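Barnmont Introduces the Indum 8, a Wearable Barcode Scanner for Busy Warehouses

July 16, 2023

Barnmont is delighted to announce the Indum 8, a small barcode scanner that sits on the back of the hand and leaves all ten fingers free for the work. It reads a label at the press of a thumb, sends the result to the worker's phone, tablet or truck-mounted computer, and is ready for the next one before the box is back on the cart. We have been looking forward to showing this one for a long time!

The Indum 8 is the first wearable product to come out of our design office in Flores. It joins our range of handheld terminals and fixed scanners and works with the same setup software, so sites that already use Barnmont equipment can add it without changing how they manage their devices.

Made for people who pick all day

Order pickers lift, turn, tape and stack, and a scanner with a pistol grip has to be put down and picked up again every time. With the Indum 8 the scanner goes where the hand goes. The unit clips onto a soft fabric glove or a simple strap, for either the left or the right hand, and in sizes from extra small to extra large. Gloves and straps can be washed, and each worker can keep a personal one while the scanner itself passes from shift to shift.

The trigger is a flat pad on the side of the index finger. During the design work we moved that pad more often than any other part. Early versions sat too close to the knuckle and went off when someone gripped a heavy carton. The final position takes a light press of the thumb and stays quiet during lifting, and we are really pleased with how natural it feels after the first few minutes.

Reads the labels other scanners struggle with

Warehouse labels get scratched, wrinkled, wrapped in film and stuck around corners. The Indum 8 has a new scan engine that handles both ordinary barcodes and square 2D codes, printed or shown on a screen. It covers everything from a small parts label held close to the hand to a carton label on the shelf above. A bright green aiming dot shows exactly where the scanner is pointed, which helps a great deal on crowded shelves where the codes sit side by side.

Each good read is confirmed with a light, a beep and a short buzz. All three can be switched on or off separately, so teams in loud loading areas can rely on the buzz and teams in quieter packing rooms can turn off the beep.
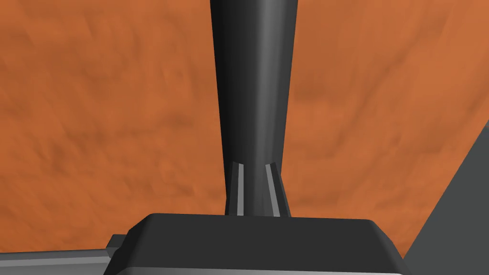 Tried out on a real warehouse floor

Before launch, the Indum 8 went through a long trial at Huda, a distributor of plumbing and heating parts. Huda used 200 scanners across its picking, packing and returns areas, starting in November. Workers wore them for full shifts, in the main hall and out on the covered loading dock, and gave us a wonderful amount of feedback.

Much of it went straight into the finished product. The strap buckle is now easier to open with one hand. The charging contacts moved to the underside, where they collect less dust. The status light is bigger, and it can be dimmed. Huda has chosen to keep the scanners and plans to bring them into its second building as well.

Simple to set up, simple to charge

Pairing takes one scan of a code on the host device's screen. If a worker walks out of wireless range, the Indum 8 can store reads in its own memory and send them along once the connection is back. The battery lasts a full shift and can be swapped in seconds without tools. Two chargers are offered: a compact model with 2 slots for offices and small shops, and a wall-mounted model with 8 slots for larger sites.

The housing is sealed against dust and splashing water and is built to survive the drops and knocks of daily use.

Price and availability

The Indum 8 can be ordered now from Barnmont and its resellers. The starter kit costs $897 and contains one scanner, 2 batteries, a compact charger, a strap and a glove in the size of your choice. Gloves, straps, batteries and chargers are also sold separately. Companies that would like to try the scanner on their own floor before ordering can ask their reseller for a loan kit.

About Barnmont

Barnmont develops scanners, handheld terminals and setup software for warehouses, stores and delivery fleets. Its products are designed in Flores and sold through a network of specialist resellers.

Press contact: Barnmont Press Office, Flores. Product photos and data sheets are available on request.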